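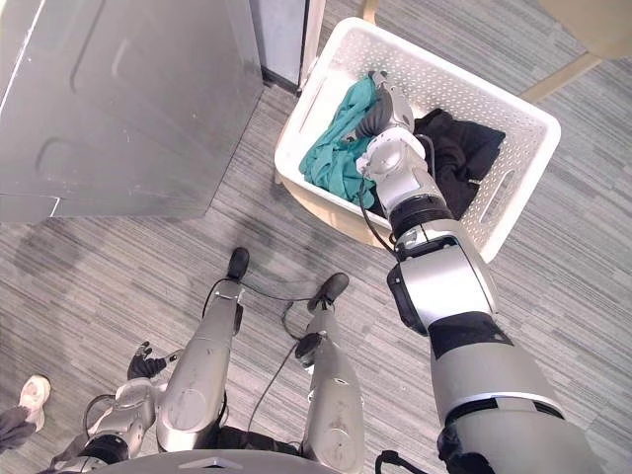 Figure 3. White plastic laundry basket with two garments, one teal-green and one black.

4.2 Sorting at the basket

The basket turned out to be the most rewarding place to study how households handle their washing! We had expected the interesting choices to happen at the machine or the folding table. Instead, of the 692 garment moves logged in the Awasthi homes, 119 were second thoughts made at the basket itself: a shirt taken out again, a towel shifted to the other side, a dark item pulled away from a light one.

Small loads were especially lively. With only a couple of garments, as in Figure 3, each piece can keep its own side of the basket, and people told us they liked being able to see everything at a glance. Noreen Jadoon's interviews (Section 3) are full of this. One parent described keeping darks "on the right, always on the right," and was delighted to learn that her neighbor did the same.

Basket shape matters too. Rectangular baskets with open sides and a wide rim invited people to lay things along the walls, while round ones led to stacking. We find this difference fascinating, and it held up in the Widemov homes, where the rooms were smaller and baskets mostly stayed on the floor. Section 4.3 follows the same garments to the shelf.

Related articles
Lodhi, F. Where the socks go: drawers and shared rooms
Jadoon, N. and Lodhi, F. Folding habits in 20 households
Carpet, tile and the Wednesday wash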